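3.2 Soap bars and dishes
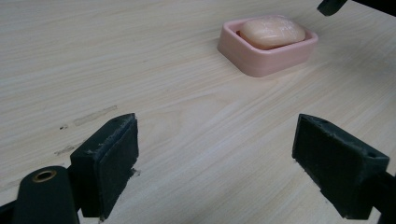

Sarnham, September 2021

Figure 4. Bar soap in a pink plastic dish with a low raised rim, on a wooden tabletop.

The household part of the study looked at how bar soap is kept between uses. We asked 26 households in Sarnham to keep a short diary and to weigh their soap every evening on the kitchen scales we supplied. Most kept the bar in a dish by the basin. A few used a saucer, and two left it on the bare edge of the bath.

Dishes fell into two groups, drained and undrained. Drained dishes had slots or ridges in the base. In undrained dishes the bar lay on a flat floor, and water could stay under it overnight. The fit of the bar mattered as well. In Figure 4 the bar fills most of the dish and its top comes just above the rim – a close fit of this kind leaves little space at the sides for air to pass.

Bars in undrained dishes lasted 45 hand washes on average before the underside was marked as soft in the diary. Those in drained dishes reached 50. The difference is small, and we would not rest much on it, as the households did not all use the same soap. Diary entries for October are treated separately in Section 3.3.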